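October 1, 2022

Woke at five with the window open and the room cold. The heating in this building doesn't come on until the middle of the month, so I made tea and sat in my coat and read over what I wrote in May, when I first came up to Skeltuvdale to look at flats. I had put down that the river was loud. It still is. I have stopped hearing it except early in the morning.

Walked to Harnen for bread and back by the lower path. 16 minutes there, longer coming home with the bag. The bridge at Ultley is closed again, and there's a new notice on the gate but no date on it. The woman in the bakery said it was closed for most of last winter too. If that happens again I will have to take the bus to choir, and the last one back leaves before we finish.

The blackberries along the path are nearly over. I picked a few anyway and they had no taste. The apples on the Berrada side are ready, and there were two ladders up in the orchard. I'd like to ask if they sell them at the gate. I didn't today. I had the bread and my shoulder was sore.

Spent the rest of the morning on the boxes. The kitchen ones are done. What's left is mostly paper, and I am slow with paper. I found the letters from my aunt, 34 of them, in the order she sent them, and read four before I made myself put the lid back on. She writes about the price of fish and who has died. In one of them she tells me to buy a decent chair, any chair, before I buy a bed. I still don't have a decent chair. I have been eating at the windowsill standing up.
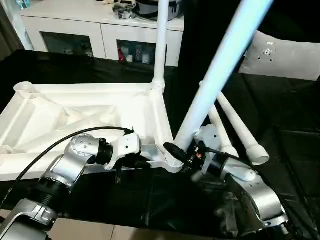

White seat frame and tubes on a black cloth.

Funmilayo Idahosa called after lunch. She has the job in the county office and starts in two weeks. She sounded tired but pleased. We talked for an hour, mainly about her mother, who won't leave the house in the city and won't have anyone in to help. I said she should come here for a weekend before she starts. She said maybe. I think she will if I look up the trains for her, so I did that and sent them.

Paid the electric. Balance after that and the rent is 571, which has to last until the check from the translation comes. I don't like asking them about it, but I'll write if there's nothing in another week. The next piece is only 1,000 words and I could finish it in a day if I sat down to it. I did the first page and then looked up the same word three times.

Rain from four o'clock on. I moved the basil in off the ledge. Soup for supper with the end of the old loaf, and the new one kept for tomorrow.

My shoulder is a little better with the hot water bottle. I want to be asleep by ten. Tomorrow: write to my aunt, ask about the bridge, wash the blue blanket if it's dry enough to hang it out.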